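Section 4. Registering for the Corporate Master's Track and Submitting a Thesis Topic
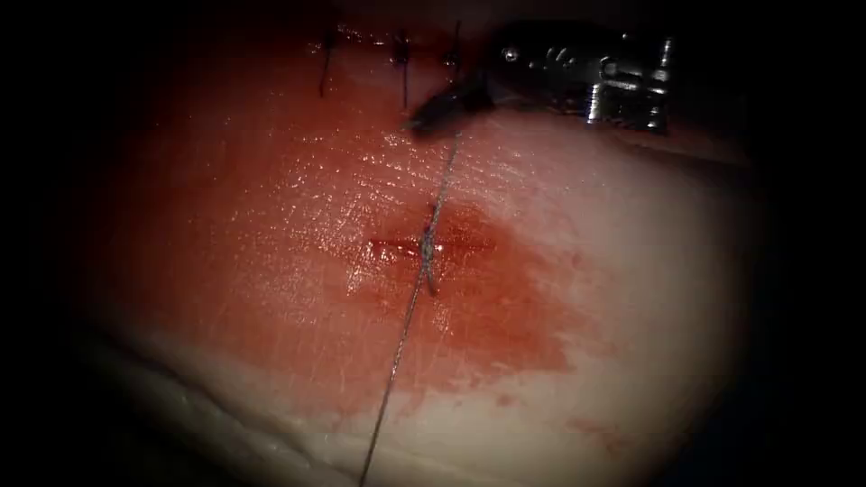
Students admitted to the joint track between Cumthorpe Institute and its partner company, Ostier, manage their enrollment through the Fluvley student portal. Complete the steps in this section in the order shown. Do not begin step 6 until your sponsor agreement appears in the portal as "Confirmed."

4.1 Activating your account

1. Open the admission letter and find your applicant number.
2. Go to the Fluvley sign-in page and select First-Time Access.
3. Enter the applicant number and the email address used on your application.
4. Create a password and select Save. The portal will send a confirmation link, valid for 2 hours.
5. Open the link and sign in. Your home page will show the label "Corporate Track" next to your name.

Note: If the label is missing, contact the program coordinator, Noeline McKinnon, in Room 38. Do not create a second account. Duplicate records must be merged by hand, and course registration is blocked until the merge is complete.

4.2 Submitting a thesis topic

6. From the home page, select Thesis, then New Proposal.
7. Choose a topic from the company list, or select Own Topic. Company topics carry a reference code, which is filled in automatically.
8. Enter a summary of no more than 200 words. The summary is read by both the academic supervisor and the company mentor and should not contain confidential material.
9. Select an academic supervisor. Students in machine learning are normally assigned to Leonilde Meireles, and students in control systems to Kristóf Hegedűs.
10. Attach a transcript and select Submit.

Caution: A submitted proposal cannot be edited. To make a change, select Withdraw and start again at step 6. Proposals withdrawn after the March deadline will be considered in the following term.

4.3 Requesting laboratory access

11. Select Access, then Jakab Laboratory.
12. Complete the safety course. Progress is saved at the end of each unit.
13. Print Form 2054, sign it, and have it signed by your company mentor.
14. Bring the signed form and a photo ID to the laboratory office before 4:00 p.m. Badges are issued in person only.

Note: Access is granted for one term. Students who need to continue their work during the summer must submit a new form.

Caution: Badges may not be lent to other students, including members of the same project group. Report a lost badge to the laboratory manager, Radomir Papadopoulos, on the day the loss is noticed.

4.4 Changing a company mentor

Requests to change a mentor are reviewed by Fikri Khoo at Ostier. Select Thesis, then Request Change, and state the reason in the box provided. The current mentor remains responsible for the project until the portal shows the new assignment. Thesis deadlines are not extended while a request is under review.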